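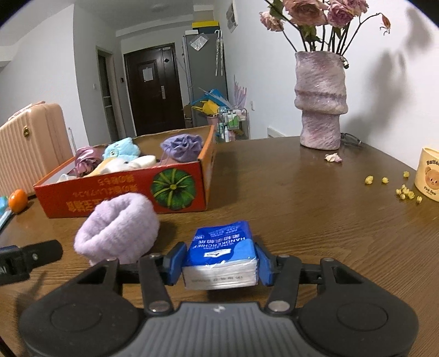
상자를 새로 살 필요가 없다는 말이 제일 반가웠다고 Lụa Khổng은 적어 보냈다. 머리끈 하나 찾자고 서랍을 통째로 뒤집는 아침이 지겨웠고, 수납함을 사면 그 수납함을 둘 자리가 또 없더라는 것. 과일이나 채소 그림이 찍힌 낮은 종이상자면 된다길래 그날 저녁에 바로 하나 꺼냈다고.

보도자료
배포 즉시 보도 가능
2023년 7월 2일

Prunex, 작은 물건 정리 프로그램 'Wi' 참가 접수 시작
곱창밴드, 세안 헤어밴드, 작은 인형, 휴대용 휴지까지. 빈 상자 하나로 탁자 위부터

생활정리 전문업체 Prunex가 집 안의 자잘한 물건만 다루는 정리 프로그램 'Wi'를 연다. 장소는 Skerkstead 생활관 2층 공용실. 모집 인원 260명, 한 반에 22명씩 나눠 진행. 첫 수업은 9월.

옷장이나 주방은 다루지 않는다. 대상은 탁자 위, 화장대, 현관 선반, 가방 바닥에 모이는 것들이다. 공단 곱창밴드, 폭신한 헤어밴드, 손바닥만 한 봉제인형, 비닐 포장된 손수건형 휴지 같은 것. 버리자니 멀쩡하고 넣어 두자니 자리가 없고. 문의 전화에서 제일 많이 나온 얘기도 이거였다.

수업은 한 번에 35분. 짧다. 일부러 짧게 잡았다. 집에서 저녁 먹고 치우는 시간에 그대로 따라 할 수 있어야 한다는 게 기획팀 생각이고, 시범 수업 때 한 시간으로 했더니 뒤쪽 절반은 다들 인형 얘기만 하다 갔다.

진행 순서는 다음과 같다.

탁자 위를 비우고 종이상자 하나를 놓는다. 상자는 얕은 것. 깊으면 아래 깔린 물건은 다시 안 꺼내게 된다.
천으로 된 것부터 담는다. 머리끈은 머리끈끼리 한쪽 구석에.
인형은 얼굴이 보이게. 아이가 있는 집은 이 단계를 아이에게 맡겨도 된다.
휴지처럼 쓰면 없어지는 물건은 맨 나중. 가장자리에 세우거나 맨 위에 얹는다.
부피 큰 헤어밴드는 억지로 누르지 말고 상자 밖에 두었다가 마지막에 자리를 정한다. 안 들어가면 고리에 건다.

상자가 꽉 차면 거기서 멈춤. 두 번째 상자는 꺼내지 않는다. 이 부분은 시범 참가자들 사이에서도 말이 갈렸다. 색깔별로 나누자는 의견도 있었는데 결국 종류별로 하기로 됬다. 보라색만 모아 놓으면 예쁘긴 한데 찾을 때 더 헷갈린다는 의견이 많아서.

프로그램을 짠 Phúc Lại의 설명. "투명 수납함 많이들 쓰시는데, 저희는 마트에서 가져온 상자를 그대로 씁니다. 겉에 호박 그림이 있든 외국어가 잔뜩 적혀 있든 상관없어요. 오히려 무늬가 요란한 상자가 선반에서 눈에 잘 띕니다. 가족들도 저 호박 상자, 하면 바로 알아듣고요."

포장지를 붙여 상자를 꾸미는 순서는 빠졌다. 초안에는 있었음. 풀 마르는 동안 할 일이 없고 탁자에 자국이 남는다는 지적이 나와서 삭제. 꾸미고 싶은 분은 집에서 따로 하시면 된다.

나무 탁자를 쓰는 집을 위한 안내도 한 장짜리로 나눠 준다. 상자를 끌지 말고 들어서 옮길 것, 바닥에 모래나 부스러기가 붙었는지 먼저 털어 볼 것. 작년 수업에서 탁자 긁힘 문의가 꽤 들어왔던 터라 이번엔 첫 장에 넣었다.

휴지 보관에 대해서도 짧게. 낱개 포장은 뜯는 쪽을 위로 두면 꺼내기 쉽고, 섬유 제품 옆에 둘 때는 접착 면이 닿지 않게 한다. 곱창밴드에 끈적임이 묻으면 잘 안 떨어진다. 공단은 특히.

준비물: 얕은 종이상자 하나, 집에서 굴러다니는 작은 물건 한 봉지. 봉지는 장바구니 크기를 넘지 않게 부탁드린다. 깨지는 물건, 향수, 배터리 든 장난감은 이번 수업에서 받지 않음. 상자가 없는 분에게는 현장에서 드리지만 모양은 고를 수 없다.

참가비는 1회 2000원. 전액 공용실 사용료로 들어간다. 초등학생 이하 자녀는 보호자와 함께 오면 무료이고 자리도 따로 잡아 드린다. 반 배정은 접수 순서대로, 변경은 첫 수업 전까지 한 번만 가능.

협력사 Venell은 수업에 쓸 라벨 스티커와 벽걸이용 고리를 제공한다. 라벨은 떼었다 붙였다 할 수 있는 종류로, 종이상자 겉면이 잘 뜯기는 경우엔 끈에 매다는 꼬리표를 대신 드림. 제품 판매는 현장에서 하지 않는다.

수업이 끝난 뒤 상자는 각자 가져간다. 필요 없어진 물건을 서로 바꾸는 탁자도 문 옆에 마련되는데, 머리끈과 헤어밴드는 세탁한 것만 올려 주시기 바란다. 인형도 마찬가지. 남은 물건은 참가자가 도로 가져가야 하며 Prunex가 대신 처분하지 않는다.

접수는 Skerkstead 생활관 1층 안내대 또는 Prunex 홈페이지 신청란. 이름, 연락처, 원하는 시간대(오전/저녁)를 적으면 된다. 저녁반이 먼저 마감될 것으로 보임. 전화 접수는 받지 않으니 양해 바란다.

취재 문의는 Prunex 홍보 담당 앞으로. 수업 참관을 원하는 매체는 희망 시간대를 미리 알려 주시면 자리를 비워 두겠읍니다. 수업 중 참가자 인터뷰는 쉬는 시간이 없는 관계로 끝난 뒤에만 가능하다.

(끝)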